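When a Robot Joins the Kitchen

A robot is a machine that can sense things around it and move by following a set of instructions. Some robots weld cars. Others work with food, and that is the kind at the Mallen kitchen in Adstead, where lunches are packed for schools and offices.

The kitchen makes 1474 lunches on a normal weekday. Each lunch has vegetables in it, and each portion has to be picked up and put in a box. People used to do all of it by hand. Now a robot arm called Uibo does part of the job.

Uibo does not have a hand with five fingers. It has a gripper, a part with two stiff fingers that open and close. A gripper is good at holding one firm object. Soft or slippery food is harder, so the robot holds a tool made for the task.

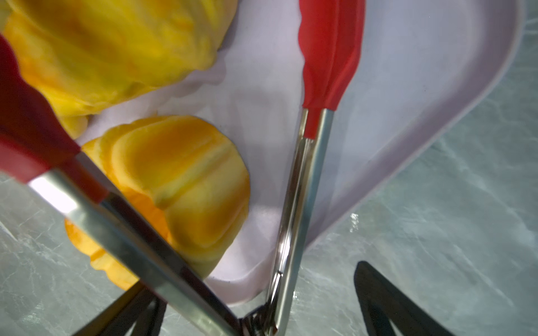
Photo: Xiaoqing Jiang / Mallen

The tool is a pair of kitchen tongs, the same sort many families keep in a drawer. The gripper holds them near the hinge. The tips are red and coated in silicone, a rubbery material that is kinder to food than bare metal. One tip shows its wavy gripping surface. Yellow pieces of produce sit on the pale tray behind.

Picking up food takes several steps. The robot's camera takes in the tray. A computer works out where the food is and which way the tongs should point. The arm moves, the gripper squeezes, and the tongs close. If the squeeze is too weak, the food drops. If it is too strong, the food is crushed.

What changed for the workers?

Four people used to fill boxes for the whole shift. Doing the same movement for hours can make wrists and shoulders sore. Today those workers take turns. One watches the robot and stops it if there is a fault. The others wash and cut vegetables, check the colour and smell of the food, and pack the orders that are different from the rest. Uibo cannot do those jobs.

The workers also had to learn new skills. Each of them did a training course on cleaning the gripper and restarting the arm safely. Some liked the change. Others missed talking across the packing table.

Words to know

Automation: using machines to do work that people did before.
Gripper: the part of a robot that holds things.
Fault: a problem that stops a machine from working properly.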